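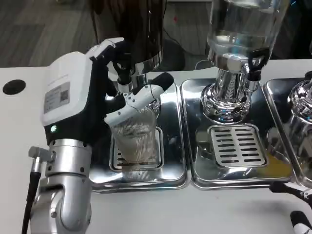
Should a self-serve drinks station have one drip tray or several?

Several, with one under each dispenser. A single long tray looks tidier in a catalogue, but it is harder to lift level, harder to fit in a sink, and it hides which tap is leaking.

I have held this view since fitting out the breakfast counter at Corkville, where the original tray ran the full length of the bench. It had to be carried out by two people, so in practice it was wiped in place and never emptied properly. The replacement used separate trays with a narrow seam between them. The seam collects a little grime and needs a cloth run along it at close. I consider that a fair price.

The tray is the least discussed part of the station. Buyers compare the containers: clear glass or dark metal, how many litres, whether the pedestal is chrome. These are reasonable questions. Clear glass shows the level and the colour of the drink, so staff know when to refill. Dark metal shows neither, and somebody has to lift the lid. I would still put water in glass and leave the metal for whatever looks poor under bright light.

Then there is the clearance from tap to grate. At Narndale we measured 137 mm, enough for a standard tumbler but short for the tall cups that had already been ordered. People tilted the cups to get them in, and a tilted cup under a lever tap splashes the bench. The grate should take a cup standing flat, with the spout over the middle of the opening. If the cup has to be held at an angle, the pedestal is too low.

Slots matter as well. Long horizontal slots drain faster than small round holes and can be cleaned with an ordinary brush. A grate that covers only the front of the tray leaves bare metal around the base, and drips that land there stay in plain sight until wiped. Polished stainless steel makes this worse - every spot shows twice, once on the surface and once in the reflection. A brushed finish is more forgiving. Zukow sells both at the same price and most customers still choose the polished one.
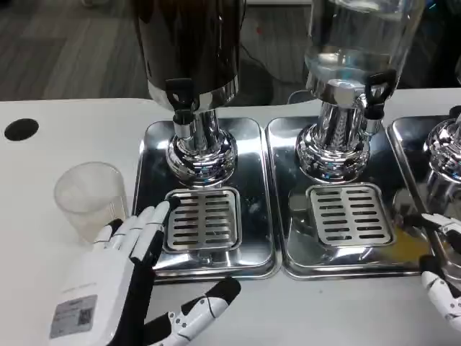
Staniforth wrote back after reading a draft of this and disagreed on the finish. A tray that shows every spot gets wiped, was the argument, while a brushed one can go 6 hours with juice drying on it before anyone looks. I accept the point for staffed counters. For an office kitchen with no one assigned to it, I would stay with brushed and set a wipe-down every 30 minutes over the lunch period.

We did agree on labels. They belong on the bench in front of the tray, at a height where a wet hand does not reach them.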